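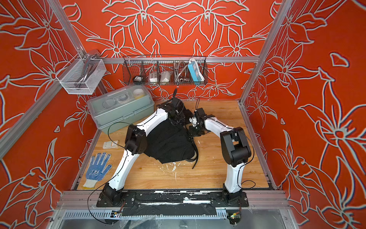 Convocatoria de becas Riis para estudiantes de zonas rurales

Publicado el 2025-08-07

La Fundación Prunden abre el plazo de solicitud de las becas Riis, destinadas a jóvenes de municipios pequeños de la comarca de Oltadport que vayan a empezar o a continuar estudios de formación profesional de grado superior o de grado universitario en el próximo curso.

El programa cubre una parte de los gastos de matrícula, transporte y alojamiento. Se conceden becas nuevas y renovaciones. En la edición anterior se recibieron 411 solicitudes.

Qué se ofrece

14 becas nuevas de 3.029 euros cada una por curso académico. La beca puede renovarse hasta completar un máximo de cuatro cursos, siempre que se cumplan los requisitos de rendimiento que se indican más adelante.

El importe se abona en dos pagos. El primero se hace cuando la persona becada presenta el justificante de matrícula y el segundo, al cierre del primer semestre, una vez recibido el certificado de notas.

Las personas becadas tienen además acceso a la residencia de Wurnergate durante los periodos de exámenes, según disponibilidad y con reserva previa. La residencia no admite estancias durante las vacaciones de verano.

Quién puede presentarse

Pueden solicitar la beca quienes reúnan todas estas condiciones en la fecha de presentación:

Estar empadronado en un municipio de la comarca de Oltadport, con exclusión de la capital comarcal, desde hace al menos dos años.

Haber terminado el bachillerato o un ciclo de grado medio o superior, o estar ya matriculado en estudios superiores.

Tener una nota media igual o superior a 6,5 en el último curso completo.

No disponer de un título universitario previo.

No recibir otra beca privada por el mismo concepto. Las ayudas públicas son compatibles, pero hay que declararlas en el formulario.

No hay límite de edad. Las personas que retoman los estudios después de un periodo de trabajo pueden presentarse en las mismas condiciones, con el expediente del último curso que hayan completado, aunque haya pasado tiempo.

Estudios admitidos

Se admiten todos los grados universitarios oficiales y los ciclos formativos de grado superior impartidos en centros autorizados. La modalidad a distancia se acepta si la matrícula es, como mínimo, de la mitad de los créditos del curso. Quedan fuera los másteres, los cursos de idiomas y la preparación de oposiciones.

Documentación

La solicitud se compone de los documentos siguientes, todos en formato PDF:

Formulario de solicitud cumplimentado y firmado.
Copia del documento de identidad por las dos caras.
Certificado de empadronamiento con fecha de alta.
Expediente académico del último curso completo.
Última declaración de la renta de la unidad familiar o certificado de no estar obligado a presentarla.
Carta de motivación de una página como máximo.
Carta de referencia de un profesor, tutor o responsable de trabajo.

La carta de referencia la envía directamente quien la firma, a la dirección que figura en el formulario. No se aceptan cartas adjuntadas por el propio solicitante.

En la carta de motivación conviene explicar qué estudios se van a cursar, dónde, y cómo se piensa organizar el desplazamiento o el alojamiento. No hace falta detallar la situación económica, que se valora con la documentación fiscal.

Cómo se valoran las solicitudes

La puntuación máxima es de 100 puntos:

Expediente académico: hasta 40 puntos.
Renta familiar: hasta 35 puntos.
Distancia entre el domicilio y el centro de estudios: hasta 15 puntos.
Carta de motivación y referencia: hasta 10 puntos.

En caso de empate tiene preferencia la solicitud con menor renta por persona. Si el empate continúa, se tiene en cuenta la distancia al centro de estudios.

Las candidaturas con mayor puntuación pasan a una entrevista de veinte minutos, presencial en Wurnergate o por videollamada. La entrevista no puntúa. Sirve para comprobar los datos y resolver dudas sobre el plan de estudios.

Plazos

El plazo se abre el día de publicación de esta convocatoria y dura treinta días naturales. Si falta algún documento, se avisa por correo electrónico y se dan diez días para aportarlo. Pasado ese tiempo, la solicitud se archiva.

La lista de personas seleccionadas y la lista de reserva se publican en esta misma página. Las plazas que queden libres por renuncia se ofrecen por orden a la lista de reserva hasta el final del primer semestre.

Obligaciones de las personas becadas

Matricularse en los estudios indicados en la solicitud. Cualquier cambio de centro o de titulación debe comunicarse antes de formalizarlo.

Aprobar al menos el 70 % de los créditos matriculados para poder pedir la renovación, que se tramita en mayo con un formulario más corto.

Asistir a la jornada de bienvenida y a una reunión de seguimiento por semestre.

Si se abandonan los estudios sin causa justificada durante el primer semestre, habrá que devolver el primer pago. Se consideran causas justificadas la enfermedad propia o de un familiar a cargo y el traslado forzoso de domicilio.

Presentación y consultas

Las solicitudes se presentan a través del formulario de esta página. Quien no disponga de conexión puede entregarlas en papel en la oficina de la Fundación Prunden en Oltadport, en horario de mañana. Las consultas sobre requisitos o documentos se atienden en la misma oficina y desde el apartado de contacto.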